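Hellia reúne en Toscombe las fundas de gafas que nadie reclama

19 de mayo de 2006 – Redacción
Compartir (14) | Comentarios (6)

La óptica Hellia abrió esta mañana en Toscombe una pequeña muestra de estuches de gafas. Todos olvidados en sus tiendas. Entrada libre, en el local de la calle Rastley, hasta final de mes.

La idea salió en abril, cuando la tienda hizo limpieza del almacén – cajones llenos de estuches sin dueño, algunos con la gamuza todavía dentro, uno con un billete de autobús. En lugar de tirarlos se decidió lavarlos, arreglar las bisagras que se dejaban arreglar y enseñarlos al público. Son 30 en total. Los hay rígidos, blandos, de cremallera, de broche. Bastantes negros, como era de esperar.
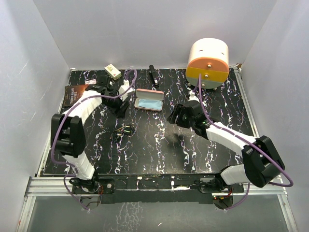 El que quiera recuperar el suyo puede hacerlo. Basta con pasar por el mostrador y decir cómo era: color por fuera, color por dentro, si cerraba bien o no. No se pide recibo. A mediodía ya se habían entregado dos, los dos a vecinas del barrio, una de las cuales daba el suyo por perdido desde las vacaciones del año pasado.

El taller Dafis, que se ha encargado de las reparaciones, explica que lo que más sufre en un estuche rígido es la bisagra, y después el forro. El fieltro se despega por las esquinas, coge pelusa, se mancha con el maquillaje o con la crema de sol. Recomiendan un cepillo suave en seco y, si la mancha no sale, un paño apenas humedo con jabón neutro. Nada de secador – el pegamento se ablanda y el forro acaba suelto.

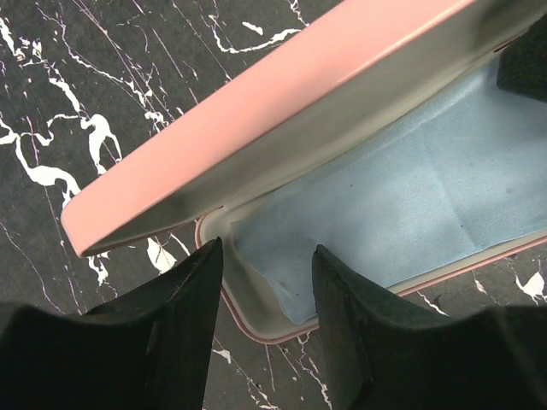
Los colores claros, rosas y celestes sobre todo, son los que más preguntas han traido en esta primera mañana, según el taller. También los más dificiles de dejar como nuevos: cualquier roce se nota y el fieltro claro guarda todas las motas.

Lo que quede sin reclamar al cierre irá a la biblioteca de Toscombe, que repartirá los estuches entre los usuarios del servicio de préstamo de gafas de lectura. Hellia aceptará además estuches donados, vacíos y limpios, en la misma dirección. Los rotos también valen, Dafis aprovecha las piezas.

Horario: de lunes a viernes, mañana y tarde. Sábados solo por la mañana. Domingos cerrado. El acceso es por la puerta lateral mientras duren las obras de la acera, y para grupos se ruega avisar antes en el mostrador de la tienda.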